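Cuidar un telescopio en casa: consejos de taller y de balcón

Un telescopio pequeño dura muchos años si se guarda bien y se limpia poco. Casi todas las averías que vemos en el taller vienen de la humedad o de un tornillo apretado de más.

Guardar el tubo

El trastero sirve si es seco. El garaje, si no se guarda allí la ropa mojada ni la moto recién lavada. Ponga las tapas en los dos extremos, pero solo cuando el tubo haya perdido el rocío de la noche. Al entrar de la calle, déjelo tumbado en una habitación sin calefacción, con la boca hacia abajo, y tápelo por la mañana. Una bolsita de gel de sílice dentro de la maleta ayuda; cámbiela en septiembre, antes de que empiecen las noches húmedas.

Limpiar la óptica

El polvo apenas se nota al observar. Un espejo con motas sigue dando buena imagen, y un espejo rayado ya no tiene arreglo barato. Primero se usa la pera de aire, siempre, y después un pincel muy suave si hace falta. El líquido se deja para las huellas de dedos en los oculares: dos gotas en un bastoncillo de algodón, nunca directamente sobre el cristal, y del centro hacia fuera sin apretar. No use limpiacristales de cocina ni la camiseta.
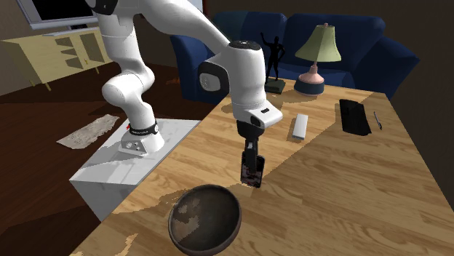 Para lavar un espejo primario hay que desmontarlo. Marque antes con un lápiz la posición de la celda respecto al tubo. Llene un barreño con agua templada y una gota de lavavajillas neutro, sumerja el espejo y déjelo 13 minutos. Aclare con agua destilada y póngalo casi vertical sobre una toalla. Las gotas que queden se recogen con la punta de un papel, sin frotar.

Trípode y montura

Si el trípode vibra, revise los tornillos de las patas antes de comprar nada. Una garrafa de agua de 3 litros colgada del centro quita buena parte del temblor. En un balcón con baldosas, unos tacos de goma bajo las patas también se notan. Nuanchan Ratanaporn nos recomendó los recortes de esterilla vieja y funcionan igual de bien.

La grasa original de muchas monturas sencillas se endurece con el frío. Se retira con un trapo y un poco de alcohol y se sustituye por grasa de litio, en capa fina. La montura Tresari lleva además una arandela de nailon que conviene mirar cada año.

Luz roja

Una linterna corriente con celofán rojo vale para leer el planisferio. Dos capas mejor que una. Los ojos tardan casi 33 minutos en acostumbrarse a la oscuridad y un golpe de luz blanca obliga a empezar otra vez, así que apague también la del pasillo.

Contacto: Jad Ghanem, taller Grollow | © Grollow | Volver arriba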